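The Arm in the Back Room

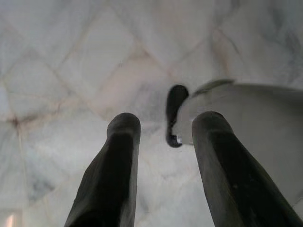 The gripper's two fingers over the tile floor, with a white piece and its dark, hooked handle just beyond.

The Rind arm started in July as a box of motors and a secondhand power supply. Its builder, a member of the Endden shared workshop, wanted something that could pick things up off the floor at home, where bending down had become a chore.

The first fingers were too short. The current pair is longer, with rounded tips, and opens to 127 millimeters. A small camera at the wrist looks out between them, so the software sees the same gap the object has to fit into.

Handles are the hard part. A box has flat sides — a curved handle gives the fingers very little to close on, and the approach angle matters more than grip force. The builder has logged 171 attempts on handled objects since changing the fingers and has rewritten the approach routine twice.

The control board is a Sindov, bought used for 55 dollars. The whole arm weighs 20 pounds with its base, which makes the trip between house and workshop a two-handed job. Next on the list is a lighter base plate and a better route for the wrist cable, which still snags when the arm turns left.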